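Skistitz workshop notebook — gripper kit trial, second entry
Saturday, from 9.30

Kit under review is the hand-held gripper set from Iltier, bought through Böttcher on a trial basis. We have it for 30 days. After that it goes back or we pay the 900, and I would like to have an opinion before the last week this time.

Unpacking and charging were done on the first day, see previous entry. The printed guide is thin but correct. The online guide is longer and still shows the older pads in one chapter, so use the printed one for fitting.

Aim today: clothes on the table, handled with the grippers, and the recordings copied over to Durka afterwards. We do rigid parts well enough with what we already own. Cloth is the reason for looking at this kit at all.

Set-up: small items pushed to the back by the wall, the checked one at the front as the main job. Start every run from a heap and do not smooth it first. Pads fully open before going in.

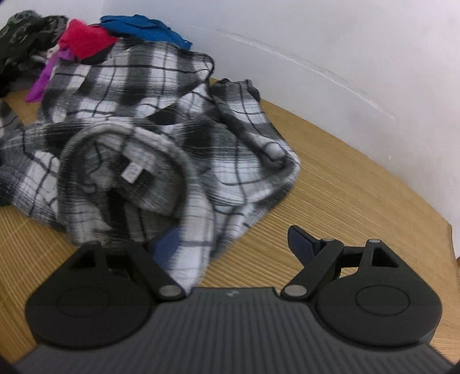
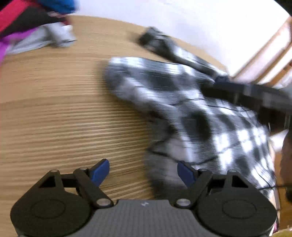
Planned 30 runs, finished nearly all of them before lunch. Stopped when my wrist began to complain. The weight is fine for the first hour and then it sits badly, mostly on the thumb side. A strap or a rest would help. Böttcher list a rest as an extra but the price was missing from the quote — ask.

Grip on flannel is good. Once the pads have closed on a fold it stays put, even when pulled sideways. Thin jersey is worse. It creeps out from the bottom of the pads unless you take a deep pinch, and a deep pinch tends to bring the layer underneath with it. Two goes out of three I ended up lifting more than I wanted. Slower closing helped a bit.

Finding the collar in a heap took longer than the rest of the run put together. That is down to the task and I would not mark the kit down for it, but it needs saying in the report or the run times will look poor.

Opening and closing feels even on both sides. No play in the joints so far. I checked the pivots for tightness at the start and at the end and did not need to touch them. The trigger has a slight step near full open that I did not notice on the first day. Keep an eye on it.

Recordings: copying to Durka worked at the second attempt. The first stopped part way with no message, and the kit's own software showed the job as complete. This is the most serious fault up to now. Until Iltier answer, compare file sizes by hand before clearing anything off the card.

Fast moves smear badly in the recordings. I went back through the quick runs and a good number are of little use in the reach. Either slow down or find out whether the shutter can be set. The guide says nothing on this.

To do
— write to Iltier about the copy fault and the shutter
— price of the rest from Böttcher
— repeat jersey runs with the other pads
— try towels, then something with a zip
— 2 people for the next session so we can swap hands

Leaning towards keeping it if the copy fault is sorted. Would not buy a second set yet.

Skistitz Workshop notebook | Contact the workshop | Back to top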